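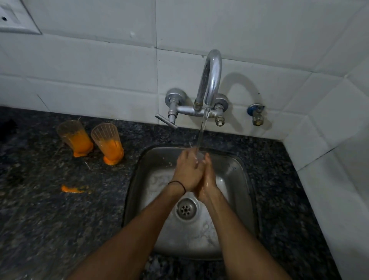 Hand washing at the kitchen sink

Hand washing at the kitchen sink is the everyday habit of cleaning the hands in the same basin that is used for rinsing vegetables, filling pots and washing dishes. It is one of the most ordinary acts of household life, repeated many times between breakfast and bedtime, and in a good many homes the kitchen sink sees far more hands than the bathroom one does. This article deals with the habit as it is practiced in home kitchens, and with the basins, faucets and fittings that go with it. For hand washing in clinics and food factories, see the separate entries.

Background

Before piped water reached most kitchens, hands were rinsed by pouring. One person tipped a jug or a dipper while the other rubbed, or a person alone managed it a little awkwardly, one hand at a time, over a bucket or out by the back step. The fixed faucet changed this in a simple way, by leaving both hands free. Older cooks in the hill town of Thampi still speak of "pouring hands" for a guest, and the phrase has hung on there long after the jugs themselves were put up on a shelf and filled with spoons.

The household writer Rajeshwari Reddy, whose book The Wet Corner is a fond and rather rambling account of kitchen sinks she has known, gives a whole chapter to the moment when a family's washing moved indoors. In her own childhood home this happened in August, in the middle of the rains, and she remembers her grandmother turning the new tap on and off all afternoon for the pleasure of it.

The usual method

The hands are wetted, soap is worked up between the palms, and the lather is carried over the backs of the hands, between the fingers, around the thumbs and under the nails. Rubbing should go on for at least twenty seconds before rinsing. Most public health advice asks for clean running water, and says that either warm or cold will do. Many people turn off the tap while they lather, which saves a surprising amount of water over a year, particularly in a busy kitchen.

Two ways of holding the hands are common at the rinse. In one the fingers are laced together, so that water finds its way into the gaps. In the other the palms are laid flat against each other and slid back and forth. Most people drift from one to the other without thinking about it, and children, left to themselves, usually prefer whichever makes the bigger splash.

Bracelets, threads and rings are a small matter of their own. A watch generally comes off. A cord tied at the wrist often stays on for months or years, and is simply washed along with everything else, soap and all. It is kind to the skin to dry underneath it afterward.

The basin

Kitchen basins for small homes are very often stainless steel, set into a stone or tiled counter. The steel is forgiving: it does not chip, and a dropped tumbler has at least some chance of surviving the fall. It does show water spots, though, and where the water is hard a pale bloom comes back within a day of scrubbing. A wipe with diluted vinegar, followed by a good rinse, lifts most of it. Vinegar should be kept off granite and marble, as acid can dull a polished or sealed surface.

Rounded inside corners make a basin easier to wipe out than sharp ones. The perforated strainer over the drain catches rice, peel and tea leaves, and wants emptying after every round of dishes, before anybody comes along to wash their hands on top of it all.

Granite has been popular around the sink for a long time, especially the dark speckled kinds, which are handsome and hide a great many crumbs. In the Drultari district it was once usual to buy the slab first and pick out a sink to suit it, and families who had been lucky with their stone would bring visitors through to the kitchen to admire it.

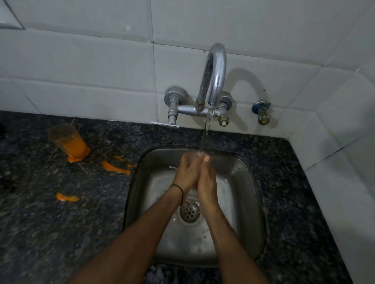
The faucet

A wall-mounted mixer leaves the counter clear behind the basin, so there is no puddle gathering at the foot of the tap. A tall curved spout gives room for a stockpot as well as for a pair of hands, at the cost of a little more splashing when the water is turned up high. Turning it down to a thin stream is the usual cure.

Handles wear out or work loose sooner than the body of the mixer does, and plenty of faucets carry on in service with one of them gone and the bare spindle showing. Replacements can be found at most hardware counters if the old part, or the measurement of the spindle, is taken along.

See also

Dish draining
Hard water
Kitchen tile
Sink strainer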